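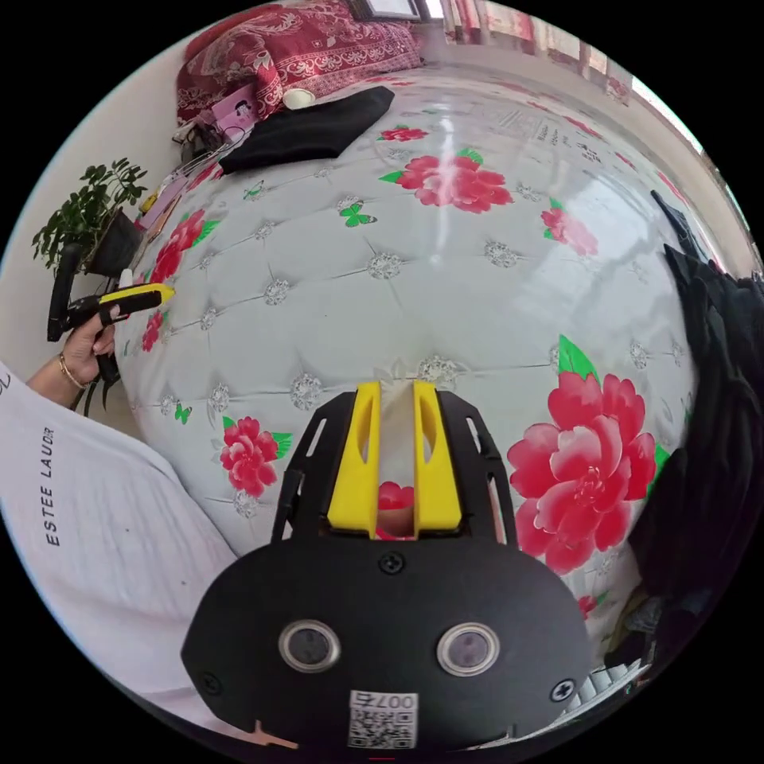 Trivside hand-held gripper

The Trivside hand-held gripper is a tool for recording manipulation tasks without a robot arm. The operator holds one unit in each hand and does household work with the fingers of the tool, while a camera on each unit records the movement. It was developed at the Kurnby workshop, and it is mostly known from the comparison trials which Kurnby made against the older Dondorska model.

Design

The body of the unit is matte black and carries two round lenses side by side, each with a silver rim. Each unit has a white label with a number and a QR code, so that the recordings can be matched with the correct unit later. On unit 007 the label sits below the lenses and appears upside down in the camera's own view.

The two fingers are bright yellow and have a long vertical slot. They are mounted on a black slotted frame with openings along its sides. According to the designer, Szu-yu Chu, the slots let the fingers bend a little when they close on something thick, and they also reduce the weight in front of the hand. In the first version the fingers were solid, and operators complained of tired wrists after one session.

The Dondorska model has shorter fingers and only one lens. Its trigger needs more force, but it closes faster.

Comparison trials

The trials were planned by Lăcrămioara Sârbu and took place in private homes, mostly in bedrooms. Sârbu chose bedrooms for the reason that cloth is difficult for both the fingers and the cameras. A quilted spread has puffy parts and stitched lines, and a glossy surface can give broad white glare when a window is near. Prints with large flowers were welcome in the trials, as they give the tracking software many points to follow. Plain white sheets gave the worst tracking with both models.

In total 23 operators took part. Each model was used for 500 recordings, and the Trivside units were later used for 700 more, with only folding and picking up of clothes. The Trivside gripper held thin cloth better. The Dondorska gripper was better for small hard objects such as buttons and bottle caps - its shorter fingers do not bend under side load.

Tracking was lost most often when the operator turned quickly from the bed to the wall. Sârbu recommended to keep some part of the print in view during such turns. This advice is now in the operator sheet, together with the rule that both tools should be started before the hands go near the cloth.

Controller

Both models can be connected to the Tian controller, a small box which gives the same clock to the left and the right unit. Without it the two recordings can drift apart, and they must be aligned by hand. The early Tian firmware lost the connection when the box was put under a pillow or blanket. Version 26 corrected this, but it also made the start signal slower, and some operators stayed with the old one.

Further versions

A set of fingers with a rubber tip was tested in November. It held silk well, but on knitted cloth the rubber pulled out threads - for this reason it is sold only as a separate part. Fingers from the first version do not fit the present frame.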